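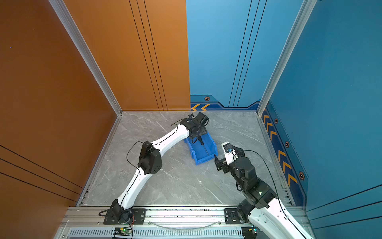
Figure 3. A small blue bin between an orange wall and a blue one, on a gray marble-patterned floor.

4.2 What people call the color of a bin

I went into this part of the study thinking it would be the dull part. Color words were supposed to be my warm-up, something easy to get people talking before I moved on to the kinship terms I really cared about. Then I sat down with the Waltby recordings on a Thursday afternoon and didn't get up until the building was dark.

Quick recap for anyone who skipped Section 3. Declan Treloar and I visited 11 households in Waltby and Barredo in August, and we asked people to talk us through objects they'd want moved, borrowed or thrown out. The transcripts come to 2535 object mentions, and I coded every one of them for whether the speaker used a color word, a size word, a place word, or some mix of the three.

The textbook idea is that you add a color when you need it. If there's one cup on the table, "the cup" will do, and if there's a red one and a green one, you say which. My speakers don't do this at all! They say "the blue bin" when there's a single bin in the house and everybody present has known it for years. Color turned up in up to 40 percent of the mentions where it did no sorting work whatsoever, and I checked that by hand, twice, grumbling.

Surroundings matter too, and this is where I think earlier work (mine included) was sloppy. A blue thing with a blue wall near it and an orange wall across from it, as in Figure 3, is a different naming problem from a blue thing on a white shelf. In Barredo, where a lot of kitchens are painted in two strong colors, people leaned on size first and got to color late – "the little bin, the blue one" – with a small pause in the middle that I've marked with a comma in the transcripts. In Waltby the color came first and the pause mostly went away.

Is that the paint or is it the town? I can't tell you from this material. Yesenia Ríos read an early draft and pointed out that my Barredo speakers are also older on the whole, and that older speakers in her own interviews tack on descriptions late no matter what they're looking at. She may well be right. I went back and pulled the younger Barredo speakers out separately, but that left me with too few mentions to say much, so I've kept the two towns whole in the tables and flagged the age gap in the notes.

One more wrinkle before the kinship material. About a third of the late color words came after a listener had already started to answer, so the speaker was talking over somebody. I'd coded those as repairs at first. I now think most of them are plain habit, and I've moved them to their own column, labeled "overlap color," which Section 4.3 picks up again.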